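Home | Kitchen | Cleaning | Tidying | Garden | Letters
Print this page | E-mail this to a friend

Clearing the Table After Company (Without Losing Your Evening)
By Aurelia Jitaru
July 24, 2021

If your house is anything like mine, the table is where everything lands once people have been over. Snack bags, candy wrappers, a plastic bag from the store, somebody's yellow cloth that was meant for wiping up and got left where it was. I used to put it off until morning, and then of course it was the first thing I saw with my coffee! These days I do it before bed, and it takes me less time than one song and a half on the radio.

Start with a bag. Any plastic bag will do, and there is usually one on the table already. Open it up, fold the top edge out into a cuff so it stays open, and set it on a chair right beside you. My neighbor Wiebke Rathjen hangs hers from the chair back by the handles, and I have come around to her way of doing it.

Now go for the wrappers, and only the wrappers. Pick up every one before you toss it and give it a little squeeze. A foil bag can look finished and still have a good handful of chips at the bottom, and small candy wrappers sometimes have a whole candy inside.

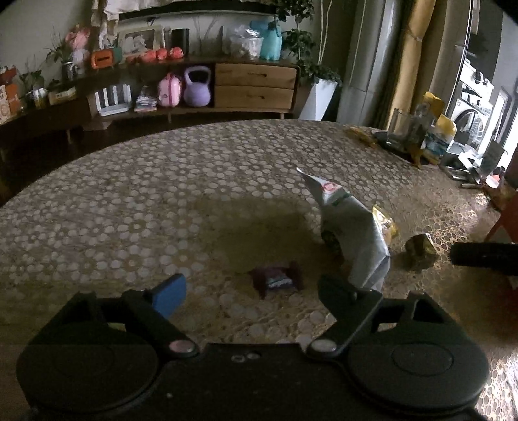 Anything with food left in it goes to one side of the table for now. Roll the tops of the bags down tight, push the air out as you go, and clip them with a clothespin. Loose candies can all go together in a clear plastic container with a lid, so people can see what there is and don't open a new bag.

Next, carry off the things that don't belong on a table at all. I make one trip for the kitchen and one for everything else (toys, papers, chargers, the lot). If you have a low sideboard with open shelves nearby, as we do, try not to just slide it all over there - I did that for years, and all I had was a second messy table.

Last comes the cloth. If it's fabric, lift the four corners into the middle, so the crumbs roll together, and carry the whole bundle outside to shake. A round cloth has no corners, so gather it by the hem in big handfuls, working your way around. Look it over for sticky spots before you put it back. Chocolate comes out nicely if you scrape it first with the back of a spoon, then dab with cool water and a drop of dish soap. Blot it, don't rub, and let it dry flat before the next round of snacks.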